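Havetti Bench Kit - the fixture plate and skill software we use for PC disassembly

Product page - Bench kits - Denmont Robotics Supplies
Words by Áine Ó Néill, bench lead
Last updated September 14, 2020

Hello! If you've landed on this page you probably have a robot arm already and you'd like it to do something harder than stacking blocks. The Havetti kit is a printed fixture plate, a set of task files and the Gisis software, and it's what we used ourselves for the desktop computer study. I run that bench, so I get to write the page, and I'm going to talk about the method as much as the kit because most of the emails I get are about the method.

What we were after

Taking memory out of an old PC sounds like nothing. You push a clip, you pull, it's out. For an arm it's a horrible little job. The slot is deep in the case, there are loose cables lying across the way in, and the stick has to come up straight or it jams. Then it has to be put down somewhere you can find it again, the same way up, so that the arm can pick it up later and put it back.

Ha-neul Jeon had the idea of treating the whole thing as two short skills instead of one long one. The first goes from the case to the plate, the second from the plate to the case. Each gets its own set of recorded demonstrations and its own trained policy, and a very plain bit of code decides which one runs next. We had tried it as a single long skill back in July and it kept getting lost halfway, usually while it was over the plate with nothing much to look at.

How we trained it

We recorded 300 demonstrations in all, split evenly between the two skills. Kyu-ri Joo did most of them by hand-guiding the arm (she has far more patience than me) and Gaetano Galli did the rest. Between recordings we nudged the case a little and turned it by a few degrees, and we moved the cables about too - that last bit matters more than I expected. Our first batch had the cables tidied back every time, and the policy trained on it went to pieces as soon as one of them drooped over the memory slots. 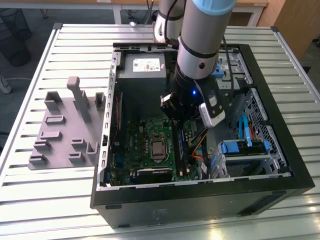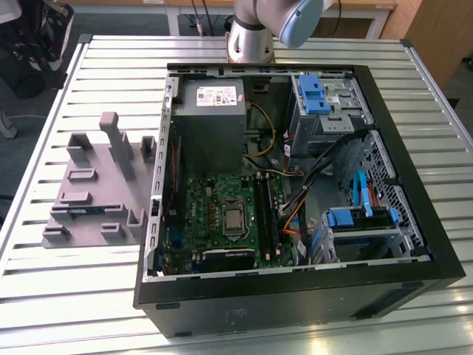

The open tower on its side on the slatted table, with the fixture plate to its left.

How it did

We ran 17 trials of the removal skill on case positions it hadn't been trained on, and 13 of them ended with the stick properly seated in its holder on the plate. The four failures were all the same sort of thing: the gripper closed a touch too high, got hold of the very top of the stick and slipped. Going the other way is tougher. Out of 17 insertions we got 8 that I'd call good, meaning fully home at both ends. Several more were in at one end and sitting proud at the other, and I've counted those as failures even though Gaetano wanted half marks for them!

So no, it won't strip a skip full of computers for you overnight. What I like about the result is that the two skills could be fixed separately. When we recorded more insertions we didn't have to touch removal at all, and its score stayed where it was.

What's in the kit

Fixture plate, 3D printed, grey, with posts, blocks and slotted holders
Task files for removal and insertion
Gisis software licence for one bench
Our own demonstrations, to start you off
Print files for the plate, in case you break a post (I've snapped two)

You'll need your own arm, gripper and cameras, a table you can bolt things to, and a desktop tower you don't mind scratching. We haven't tried it on small form factor cases. Ye-rin Han is working on a smaller plate called Ko for those, and I'll put it up here when it's ready.

A few things I'd tell a friend

Fix the plate down before you record anything. We had ours held with tape for the first week and had to throw that week's work away.

Lay the tower down with the open side up and leave the expansion cards in. A bare case is easier, sure, but then your policy has never seen a card and you'll have to start again when it meets one.

Practise on one slot until it's boringly good, then add the second. And save your failed runs - I watch ours at double speed with a cup of tea, and the slipping problem was obvious once I'd seen four in a row.

Ordering and questions

Plates are printed to order, so tell us the hole spacing of your table when you get in touch and we'll match it. The software comes as a download, and the demonstrations come on a drive as they're too big to email. If you're after the numbers for each trial, ask for the bench notes and I'll send you the lot, including my grumpy comments in the margins.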